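Magazine > Logistics > Packaging

What a Carton Can Prove
By Georges Issa
Thursday, January 17, 2019

Most transit damage claims are decided on the condition of the outer box. The claims handler has a few photographs, a delivery signature with a time on it, and a form filled in by someone who wanted the item to work and is now annoyed. If the box is crushed, the claim is paid. If the box is square and the contents are broken, the file goes into a slower queue, and the sender is asked to describe the packing.

Last year the freight depot at Dosthorpe logged 2102 consignments classed as fragile electrical goods. Of those, 824 were opened and repacked at the depot under a trial run with Prondell, a packaging test house that normally works for appliance makers. The trial was meant to find out how senders pack when no one has given them a specification. The short version is that they use too much of the wrong material and leave the corners thin.

Cushioning works by spending time. A dropped item is moving at a certain speed when it meets the floor, and that speed has to go to zero. If it does so over a very short distance, the deceleration is high and solder joints, glass and mounting lugs fail. Foam or trapped air stretches the stop over a longer distance. The useful figure is how far the material can compress before it goes solid, which packaging engineers call bottoming out. A layer that has bottomed out is no better than cardboard.
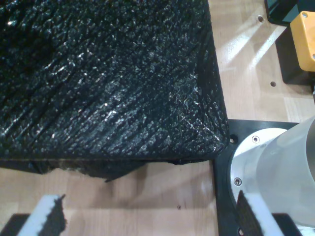

Surface finish gets little attention in packing guides, yet it affects how well a parcel can be inspected. Clear wrap lets a receiver see a cracked panel before accepting the goods, while opaque wrap hides it and keeps the contents private, and senders of costly items tend to prefer the second. A glossy black surface full of small bumps and creases has the further effect of breaking up the light into tiny highlights, and a shallow dent underneath is hard to find among them by eye. Prondell's inspectors went over dark wraps by hand for that reason, pressing along each edge and noting where the material gave.

Weight matters more than most senders expect. A light item with a large footprint may never load the cushion enough to make it move, so the shock passes straight through. A heavy item on small feet does the opposite and punches through to the carton wall. Both faults are cured the same way, by matching the bearing area to the mass. Makers do this with molded end caps. A person at a kitchen table does it with whatever came out of the last parcel.

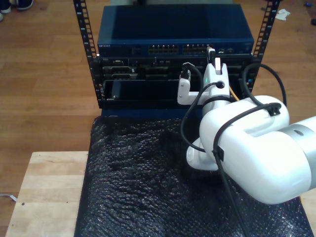

Reused material is a separate problem. Air-filled wrap loses pressure with each trip, partly through burst cells and partly by slow leakage through film that still looks sound. In the Prondell bench work, samples taken from used cartons were compressed under a fixed plate and compared with new stock from the same supplier. The used samples gave up to 2 extra drops before failure when doubled over, compared with a single used layer, but the results were scattered widely and the report declines to give a rule. It suggests discarding any sheet with a visible run of flat cells.

Void fill does a different job and is often confused with cushioning. Its purpose is to stop the item from migrating. In a vehicle, low-frequency vibration from the suspension moves a dense object steadily downward through loose chips until it rests on the base of the carton. The drop that breaks it may come at the last doorstep, after many hours in which the packing has been rearranging itself. Paper, if it is crumpled hard and packed tightly, holds position better than chips. It also holds moisture, and for long storage it should be kept away from bare metal.

Moynihan, the carrier that handles the night runs out of Dosthorpe, changed its handling guidance in August. The old text asked for "adequate internal packing." The new text asks for a stated clearance on all six faces, double-wall board above a set weight, and H-pattern taping on the top and bottom seams. Orientation arrows remain allowed, but the carrier no longer treats them as binding on its staff. A sorting belt has no means of reading them. 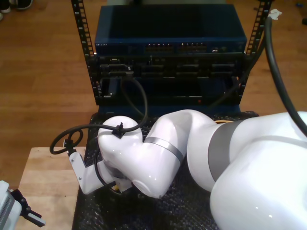

Does a "fragile" label reduce the chance of damage?
The Dosthorpe records show no clear difference between labeled and unlabeled cartons of similar weight, and Moynihan advises senders to pack as though the label were absent.

Corners remain the weak point. A carton dropped on a face spreads the load over a large area. Dropped on a corner, it concentrates the same energy on a few square inches of board, and the board folds inward toward the item. Of the repacked consignments, 537 needed extra material at one or more corners and nothing else. The fix was a folded pad of single-face corrugated, cut from scrap and taped to the item before the main wrap went on. It added little to the packing time and nothing to the size of the box.

The insurer Tamari has started to ask for a photograph of the inner packing taken before the carton is sealed. Its adjusters want to see the item resting in place with the top layer off. The request is voluntary for now, and a claim without such a photograph is handled as before. Several senders have objected that it shifts the burden of proof onto them.

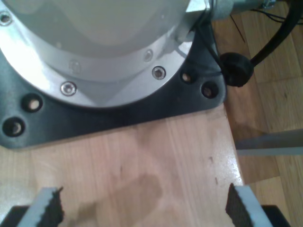 Sugeng Latuheru takes the other side, arguing that the sender is the only party who ever sees the inside of the box in good order, and that a claim with one clear photograph is settled "before anyone has had time to get angry." The same argument, he said, applies to the receiver, who should photograph each layer as it comes out and keep everything until the claim is closed, including the tape.

Keeping everything is harder than it sounds in a small office, and it is the step most often missed. A carton thrown out on the day of delivery removes the one piece of evidence that shows where the load came in. Adjusters look for creases radiating from a corner, for scuffing on one face that suggests sliding, and for staples pulled through the board. Burst strength is printed on the maker's certificate on the base flap of many cartons, and it can be compared with the shipped weight.

Prondell plans a second round of bench work on mixed packing, where two or more materials share the load in the same carton. Its first attempt used foam pads under an air-filled wrap and was abandoned after the pads shifted between drops. The next version will have them glued.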